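Wominar software working group
Minutes, 29 November 2023
Covham office and by phone

Chair: Maite Robles
Minutes: Katsuhiko Miyazaki
Apologies: Akpalu integration team

1. Previous minutes
Accepted, with one correction. The June minutes say the new planner was "approved". It was approved for trial on the bench. The chair asked that the word be fixed before it gets quoted back at us again.

2. Planner for the two-arm cell
Ilby have delivered the second build of their motion planner. Their covering note claims smoother paths and fewer stalls when both arms want the same bit of table. The chair asked what "fewer" was measured against. The note doesn't say. K. Miyazaki has read the changelog and found that the default clearance between the arms was reduced in this build, which would account for fewer stalls all by itself. He isn't prepared to call that an improvement until the clearance is put back to our value and the runs are repeated.

Discussion of whether the planner treats the second arm as a moving obstacle or as a fixed one refreshed at intervals. Ilby's documentation uses both descriptions, on different pages. Agreed to ask in writing.

3. Basket detection
The detector was trained on 4,000 labelled images. Of these, 158 show a basket turned at an angle to the table edge. The rest are more or less square on. The chair's view is that we have built a very good detector of tidy baskets. The reported pose error is an average over the whole set and tells us little about the rotated ones.

Mesh sides remain a nuisance – the depth data comes through the slots and the fitted box wanders. Akpalu's suggestion, sent by email, is to fit to the rim only and ignore the sides. Worth a try, though the same email promised this would be "a one-line change" and the meeting has heard that before.

4. Logging
Joint states and planner decisions are still stamped by different clocks. The drift over a long session is enough to make any argument about which arm yielded first pointless. Item carried over again. The chair would like it recorded that she doesn't favour discussing arm coordination at any further meeting until this is fixed.

5. Budget line for tooling
23 licences held for the simulator. No objection to renewing, some objection to renewing all of them. Deferred.

6. Actions
KM to restore the clearance setting and repeat the bench runs.
KM to split the pose error by basket angle.
MR to write to Ilby on item 2.
Akpalu to move both logs to one clock.

Meeting closed. Comments on the draft go below.

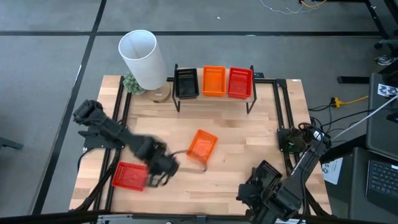 Katsuhiko Miyazaki: On item 4, I'd soften the wording. One clock is the right aim, but the controller won't accept an outside time source without a firmware change, and I don't want Akpalu blamed for that. Could the action read "report on options" for now? I'm happy for the rest to stand, including the bit about tidy baskets.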